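3.2 Afternoon light and overnight recall

Participants slept at home and reported to the test room the next morning. 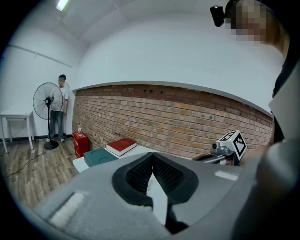 Figure 2. A hand-held gripper in use.

Malsha Wickramasinghe argued, on reading an early draft of this section, that recall scores taken the next morning could reflect how alert people were at testing and say little about what they had kept overnight. We agree that the two are hard to pull apart. For that reason we report alertness scores next to recall scores throughout, and the main model includes both.

The sample for this part of the study was 277 adults, all of whom worked indoors during the day. Each person learned a list of word pairs in the evening and was tested on it the following morning. In the bright-light condition, participants spent the afternoon at a desk lit at 900 lux. In the dim condition they did the same work under ordinary room lamps. Every participant completed both conditions, with 6 days between them, and the order was set by a random draw.

Recall was better after the bright afternoons. The gain was small and uneven. People who went to bed at a regular hour showed most of it, while those whose bedtimes moved from night to night showed almost none. Alertness on waking did not differ between conditions, which weakens the objection above but does not remove it. A short rating scale may miss changes that a reaction-time task would catch.

Sleep was recorded with a Trenen wristband. The band gives a fair estimate of total sleep time but says little about sleep stages, and we make no claim about slow waves or spindles here. Total sleep time was slightly longer after the bright condition. When we added it to the model, the link between light and recall shrank but stayed in the same direction.

Two recruitment sites, Nukham and Kocabaş, differed in how much daylight people got before noon. Participants at Nukham often walked to work; those at Kocabaş mostly drove. We had expected the morning daylight to blunt the effect of the afternoon lamps, and at Nukham it may have done so — the difference between conditions was smaller there. The sites also differed in age, so this comparison should be read with care. Testing at both sites ended in July, when evenings are long, and we can't say whether the same pattern would hold in winter.

Related sections
3.1 Bedtime regularity and word-pair learning
3.3 Caffeine use in the dim condition
4.1 Limits of wrist-worn sleep measures

Reader comments

Did you ask people to keep the lamps off at home in the evening? If not, the bright group and the dim group could have ended up with much the same light by bedtime.

I'd like to see the results split by age before reading much into the two sites.

Useful section. The wristband caveat should be moved up to the methods — I missed it the first time through.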